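Ticket 1339: Soteck hand grippers, fruit-on-cloth task, episodes rejected on upload
Opened by: Tatiana Tóth, Breddale site
Assigned: Nikola Papadopoulos
Priority: high (need the set before the Holub training run) 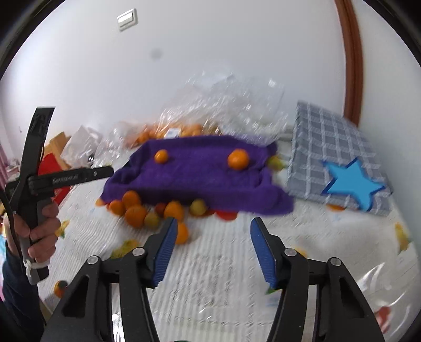

Problem as reported

Demos of the fruit task, two hand-held grippers, one per hand. Pronder takes the upload, then throws most of them out at the sync check. Error is "stream offset too large, left/right". Some episodes pass. No pattern I can see. Same pair of grippers, same table, same operator. Rebooted both, no change.

Target is 50 clean episodes for this table. Nowhere near.

What I already tried

- New cable on the left unit. Same.
- Swapped left and right. Error follows the unit, not the hand.
- Re-ran the jaw open/close calibration on both. Passes.
- Short episodes pass more often than long ones. Long ones nearly always fail.

Nikola, first reply

Thanks, the last one is the useful bit. Sounds like clock drift, left unit running on its own clock and not picking up the host one. Can you send the log header from a failed episode, and what fimrware each unit shows on the status page?

Tatiana

Right: current. Left: one version back. Did not know they could be different. They came out of the same box.

Header says sync source "local" on left, "host" on right.

Nikola

There it is. Old version falls back to local if the host is slow to answer at startup, and it never retries. Offset grows the longer you record. Do this:

1. Stop recording, close the Pronder client completely. Not just the window.
2. Plug left unit in alone. Update it.
3. Unplug, wait for the light to go out, plug both back in.
4. Start client. Check sync source reads "host" for both BEFORE the first episode.
5. Record one long test. Upload it on its own.

Don't delete the failed ones yet.

Tatiana

Updated. Both say host. Long test passed, offset 2 ms. Doing a batch now.

Tatiana, later

Batch is through, all but one. The one that failed is a different error, "tracking lost", right unit. Other thing, and maybe a seperate ticket: the clear plastic at the back of the table throws a lot of highlights, also the sheet at the front right corner. Can that upset tracking?

Nikola

Can do, yes. Tracking wants stuff that stays put, and reflections slide around when you move. The printed table cover is good for it, keep that. Crumpled bag against a plain white wall is not great, half the view has nothing else to hold on to. Take the plastic off for a few episodes and compare. If you want clutter in the set, use the checked fabric or the box.

Also slow down at the start. Hold still a moment, then go for the fruit. Fast swings in the first second are the usual cause of tracking lost.

Tatiana

OK. Will do some with and some without and tag them. What about the old failed ones, can they be saved?

Nikola

Partly. Drift is close to a straight line, so I can run the realign script on anything with up to 3000 frames. Longer than that I wouldn't trust it. Put them in the retry folder, keep the names as they are.

Status 11th March

Root cause: left unit on old firmware, local clock fallback.
Fix: update, check sync source before each session. Added to Breddale startup sheet.
Open: realign of old episodes (Nikola). Plastic on/off comparison (Tatiana).
Ticket stays open till the realigned ones are thru the check.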